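About Riler Home Laundry

Riler picks up, washes and folds household laundry in Dastcombe and Howlader. We started with 24 homes and now serve 583. Clothes are sorted in the bedroom, where most people leave them, and go into one plastic basket per room.

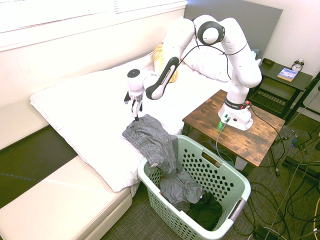 Bedding is booked separately, and quilted blankets take an extra day. Pillows stay with you.

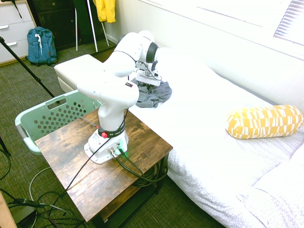
Gray cloth on the bed

Anything left on the bed gets checked for pockets before it is washed. Our May price list still applies.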